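Thread on wrist camera self-masking, and why we threw out our URDF-based mask for the Henao cells. Long, mostly perception tooling. The short version is in post 3 if you only want the fix.

1/ Setup: six-axis arm, small camera at the wrist, visual odometry running on that camera as a cross-check on the joint encoders. The planner (Gunen, our in-house one) compares the two pose estimates and drops to reduced speed when they disagree for too many cycles in a row.

2/ Symptom: on Monday the covered cell started dropping to reduced speed during plain joint moves in free space. Encoders fine. Hand-eye calibration fine, rechecked twice. The uncovered cell running the same build had no faults at all.

3/ Cause: the feature tracker was locking on to the arm's own cover. Fix: stop rendering the self-mask from the robot model alone, and learn the soft part per arm from a short calibration sweep. Details below.

4/ The old mask was rendered from the URDF meshes at the current joint state, then dilated by 7 pixels. This is the standard approach and it works well on a bare arm. Meshes are rigid, the camera extrinsics are known, and the dilation absorbs the timing error between the joint state message and the image.

5/ A cover breaks every one of those assumptions. It isn't in the mesh. Its outline depends on how it was put on and on which direction the joint last moved. Dilating further doesn't save you. By the time the mask reaches the loosest fold it has also eaten most of the background you wanted to track.
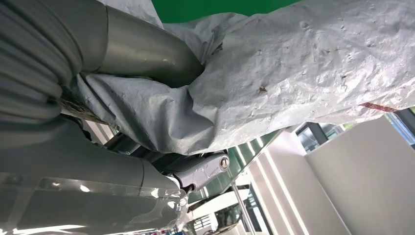
6/ Corner detectors love fabric. They want strong local gradient in two directions, and a creased sheet gives them that everywhere. A plain painted wall gives them nothing. So the detector fills its budget on the wrinkles, with more on the crinkled clear film over the lower housing, and the flat white wall at lower right contributes close to zero. The small brown speck on the cover is as good a corner as anything in the room.

7/ Specular points are a separate problem. A glint on film or on a bolt head is sharp, bright and easy to match from one image to the next, but it slides over the surface as the viewpoint changes. RANSAC rejects these when they are a minority. When most of the candidates sit on the robot, RANSAC will find a consensus all right, and the consensus is the robot.

8/ Which explains the fault pattern. Odometry was reporting much less motion than the encoders. Gunen saw a disagreement and slowed down, exactly as it was told to. No planner bug. I had spent a morning reading planner code before looking at a feature overlay. Look at the overlay first.

9/ The replacement is a small tool called Stomum. It runs a slow sweep of 74 poses and records image, joint state and dense optical flow between neighboring poses. For each pixel it compares measured flow with the flow a static room would produce, given the encoder motion. Pixels that keep failing the test get labeled as arm.

10/ Labels are binned by the wrist joint angles, since that is what moves the cover relative to the camera. At run time we look up the bin, take the union with its neighbors, and OR the result with the old mesh mask. Cost is 3 ms per image on the cell PC.

11/ The union with neighboring bins matters. Fabric has hysteresis: same joint angle, approached from the other side, different fold. Svenja Wendt suggested sweeping in both directions and keeping both label sets. Her version is the one we shipped, mine leaked along the lower hem of the cover.

12/ Weak spots. The flow test says little where there is no texture, so smooth housings still come from the mesh mask. Glass is bad in both directions: reflections don't follow static-room flow, so the tool sometimes labels a pane as robot. We accept that. I don't want features on glass anyway.

13/ Results from the Brivarberg replay set, 702 recorded moves with the cover on. With the mesh mask, false slowdowns showed up throughout the set. With the learned mask, none. Feature count per image went down and inlier ratio went up, the trade you want here.

14/ Operational note: the mask is valid for one fitting of the cover. Take it off and put it back on, and you rerun the sweep. We now store the mask hash next to the hand-eye calibration, and the cell refuses to leave manual mode if the cover was logged as changed and the hash wasn't.

15/ Still open — detecting a shifted cover online without the sweep. First idea is to watch the share of tracked features that stay near-stationary in the image while the wrist is moving fast. Cheap to compute, but it needs a threshold per cell, and I would like to avoid another threshold.

16/ The replay script and the overlay viewer are in the tools repo under selfmask. The viewer takes a log and a mask file and draws kept and rejected features in separate layers. The bin size is a flag. The default is too coarse for fast wrist moves, so set it yourself until I change it in October.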